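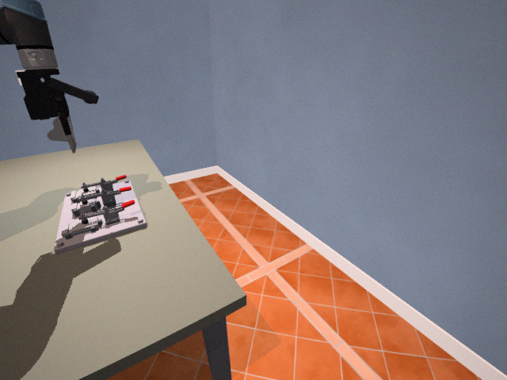
# Week 5: Soil as a sponge

Handout for 5 Oct 2021. Please bring it to the field session too, because the worksheet refers back to it!

Last week we finished with texture (sand, silt, clay, and the ribbon test that left mud all over the sinks). Now we get to my favorite part of the whole course, what soil does with water. I've been teaching this unit for years and I still get a kick out of it.

## Pores first

Pick up a handful of good garden soil and close to half of what you're holding is empty space. Those gaps are called **pores**, and they come in very different sizes.

- **Large pores** drain fast. Gravity pulls the water through and air follows it in.
- **Small pores** hang on to water. It sticks to the grains and to itself, and gravity can't pull it loose.

Sand has mostly large pores. Clay has a huge number of tiny ones, so the total pore space in a clay is usually *greater* than in a sand. People never believe this the first time they hear it, and I love watching it sink in.

## Three words you need

**Saturation.** Every pore is full. Roots can stand this for a little while, but most crops start to suffer if it goes on, as there is no air left down there.

**Field capacity.** The large pores have drained and the small ones are still full. This usually takes a day or two after a soaking rain, longer in heavy clay.

**Wilting point.** There's still water in the soil, but it's held so tightly that the plant can't pull it out.

The water between field capacity and wilting point is what plants can use, and we call it **available water**. Loams tend to do very well here — they have a good mix of pore sizes, so they drain and they store.

## Worked problem: the Taneo plot

A dry sample from the Taneo plot weighs 400 g. At field capacity the same sample weighs 477 g. How much water is it holding, by weight?

1. Water held: 477 − 400 = 77 g
2. Divide by the *dry* weight: 77 ÷ 400 = 0.1925
3. As a percentage: just over 19%

The classic slip is dividing by the wet weight. Always use dry! Wet weight changes every time it rains, so you'd be measuring with a ruler that stretches.

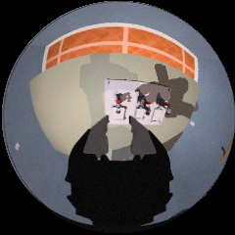 Now suppose the same soil holds 38 g of water at the wilting point. Available water is then 77 − 38 = 39 g, or a little under 10% of the dry weight. So about half of what looked like a nice full tank is out of reach for the plant. Keep that in mind when we talk about irrigation in week 7.

## What organic matter does

Compost and old roots hold water themselves, but they also glue small grains into crumbs. Inside a crumb you get small pores, and between crumbs you get large ones. You've improved storage and drainage with the same shovelful, and I think that's wonderful.

Tomomi Murakami's notes on the Clonmont terraces are in the course folder. She dug two pits on the same slope, one under old pasture and one under bare plowed ground, and the drawings are beautiful. Look closely at the crumbs in the top layer of the pasture pit.

## Before the field session

- Read the Clonmont notes, at least the first pit.
- Redo the Taneo problem with a dry weight of 650 g and the same two amounts of water. Does the soil look better or worse?
- Find some soil near where you live, squeeze a damp lump, and write down whether it crumbles, holds, or smears.

We meet at the Tikgate entrance, by the bike racks. Boots, please, and clothes you don't mind kneeling in. If you have your own trowel, bring it along, the department ones are pretty bent by now.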